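Does 125 demos really beat 3448? Sceptical about the Tadden result

Asked 29 April 2021 in Manipulation and Learning
Tags: imitation learning, two-arm, evaluation, reproducing results

I look after a two-arm table setup at a small company and I have been asked whether we should copy the method in the Tadden write-up. Short version for anyone who hasn't read it: they train one policy on a set of table tasks (bakery items from a tray to a plate is the main one), first with 3448 demonstrations and then with only 125 that were picked out by a scoring step called Ikix. They claim the small set does better. Not as well. Better.

I have read it twice and I don't buy it, or at least I don't buy it as written. My worries are these.

The test runs were done by the same people who did the picking. I can't find anything saying whether the person resetting the table knew which policy was about to run. If you know, you can put the bun a bit nearer the plate without meaning to. I have caught myself doing it.

Success is "item rests on the plate at the end". Nothing about squashing it. A croissant and a heavy round pastry are very different things to hold, and lumping them together as one task hides which of them is failing.
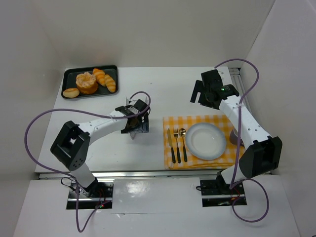

Then there is the starting layout. The write-up says positions are "varied" and gives no range. If varied means the tray moves by the width of a finger, then 125 good runs could easily cover it and the other three thousand or so are just noise from different operators. That would be a result about a narrow test, and I would not spend our money on it.

Has anyone run this themselves? I am not after opinions on whether less data can be enough in general. I want to know if this comparison holds up.

Edit: yes, I have looked at the supplement. It has the training settings and a list of items. It does not have the layouts.

3 answers

Answer 1 (accepted)

We tried it, partly. We don't have their data, so we used our own pool, which was collected for something else under the name Prestell and is a good deal smaller than theirs. Two arms, similar sort of food items, plate on a cloth.

What we did differently was to write down the starting layouts first. We made a set of 31, printed them, and taped a clear sheet to a monitor so whoever did the reset could line things up against the live view. The person resetting didn't know which policy was loaded. It is slow and boring and I would not trust a comparison done without it.

With the layouts close to what was in the demos, the picked set was ahead. Not by much, but it was ahead each time we trained it. With the tray turned or pushed towards the middle, the full set was ahead, and the policy from the picked set tended to go to where the tray used to be and close on nothing. So I think you are right about the narrow test, at least on our table. I can't say it proves anything about theirs.

Two things that cost us time:

The scoring step likes short, smooth runs. It threw out nearly every run where the operator missed and tried again. Those are the ones that teach it to recover. We put a few back by hand and the gap on the moved layouts shrank, though by then we were tuning on the test and I stopped counting it.

Also check how long they trained. If both sets get the same number of passes, the big one gets far more updates. If both get the same number of updates, the small one gets seen over and over. Neither is wrong but you have to say which, and I couldn't tell from the text.

If I were you I would collect less but more widely, and leave the scoring alone until you have a test you believe in.

Comments on answer 1

Did you split the results by item? That was my other question. – asker

Only loosely. The big round pastry was the worst for both policies. I wouldn't quote numbers, we had too few runs per item once it was split up.

Fair enough. That is already more than the write-up gives. Accepting this.

Answer 2

Works fine for us. We picked the best demos by eye and got a good policy, no need for thousands. Quality over quantity.

Comments on answer 2

How many test runs, and were the layouts fixed beforehand? – asker

Didn't count, you can tell by watching it.

Answer 3

I haven't run it but I did go through the older Eren report from last August, which the Tadden people cite as support. It is weaker support than they make out. Eren had 304 test runs in total, which sounds like plenty until you see it is spread over all the tasks and every variant of the policy. Per cell there is hardly anything, and there are no error bars. A couple of lucky grasps would change the order.

The Eren tasks were also one-arm only. In the two-arm case there is the question of what the idle arm is doing and whether it gets in the way, and I'd want to see that reported separately.

So I'd treat it as one result and not two. Worth asking the authors for the layouts directly. Someone on another thread said they had asked and were still waiting.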